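How to Patch a Nail Hole (and the Bigger Ones) Before You Move Out

Posted January 11, 2024 by Lumturie Milošević

Quick one. Moving out of the Menatdale place in three weeks, walls look like a dartboard, want the deposit back. Did the same thing in May at the old apartment so most of this is fresh enough.

What you need

Lightweight spackle, small tub. Putty knife, the flexible kind. Sanding sponge, fine. Damp rag. Leftover wall paint if the landlord left any (check under the sink, check the closet shelf). For anything bigger than a quarter, a stick-on mesh patch. That's it. Skip the all-in-one kits, the knife in them is plastic and bends.

Getting the wall ready

Pull the nail straight out. Pliers, slow, rag under the pliers so you don't dent the wall. Screw anchors are the annoying ones. If it won't come out don't fight it, you'll tear out a chunk of drywall. Push it in a little past the surface with a screwdriver and cover it over.

Now run your finger across the hole. Feel a ridge? Scrape it flat or press it in with the handle end of the putty knife. Everybody skips this and then sands for an hour trying to get rid of a bump. Wipe off the dust.

Small holes

Bit of spackle on the corner of the knife. Press it in, dont just smear it over. Then one pass flat across, knife almost lying down, to take off the extra. Leave it a tiny bit proud, it shrinks.

Wait. The tub says 30 minutes, I give it two hours in winter. Lightweight stuff should look bright white all over before you touch it. If the middle is darker it's still wet in there.

Sand in small circles, light hand. Close your eyes and feel it, fingers are better than eyes for this. If there's a dip, second coat, wait again, sand again.

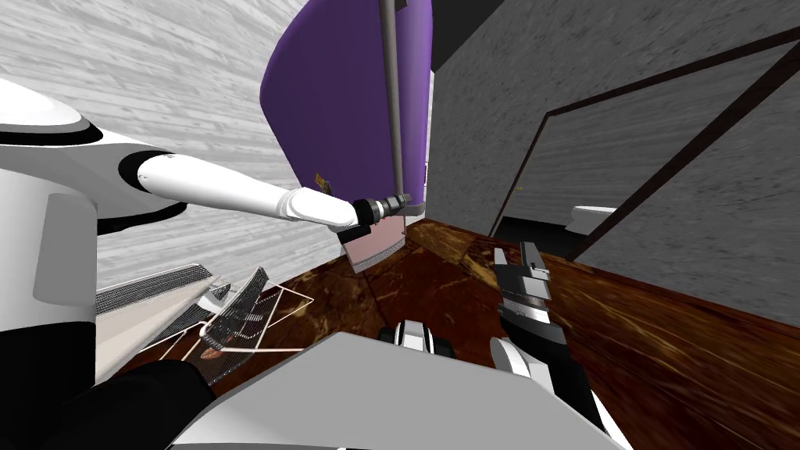
Bigger holes

Door knob holes, the spot where the towel bar came off, that kind of thing. Cut away loose paper around the edge with a utility knife. Stick the mesh patch over the hole so it overlaps an inch on every side. Press down hard.

Now joint compound instead of spackle, it's cheaper and spreads better over a wide area. Thin coat, push it through the mesh. Let it dry overnight. Second coat goes wider than the first, two or three inches past the edge. Third coat wider again and really thin. You want a very shallow hill, so shallow the light doesn't catch it.

Sand between coats, 100 grit if it's lumpy, then the fine sponge to finish. Open a window. Tape a trash bag over the vent too, I forgot and had dust on the dishes in the next room for a week.

Paint

Prime first. A patch with no primer soaks up the paint and you get a dull spot, they call it flashing, and you'll see it every time the sun comes in sideways. One coat of primer is fine for small ones.

No leftover paint? Cut out a chip of the wall paper-deep, size of a stamp, somewhere you were going to patch anyway, and take it to the paint counter. They scan it. Sample jar is plenty. Get the same sheen as well as the same color, flat on top of eggshell looks terrible.

Use a small foam roller and not a brush, brush marks show. Roll out past the patch and go lighter and lighter at the edges. If it still shows when dry, paint the whole wall corner to corner. Annoying, but it works and its maybe an hour.

Stuff that went wrong for me

Toothpaste. Old renter trick. Yellowed in 7 months, and it cracked.

Painted too soon, the roller pulled the patch right off the wall.

Used ceiling white on a wall that was not ceiling white.

Last thing, take photos of every wall once it's done, with the daylight coming in, and email them to yourself the same day. Going to do the bathroom tomorrow, will add a bit on tile holes if I get to it.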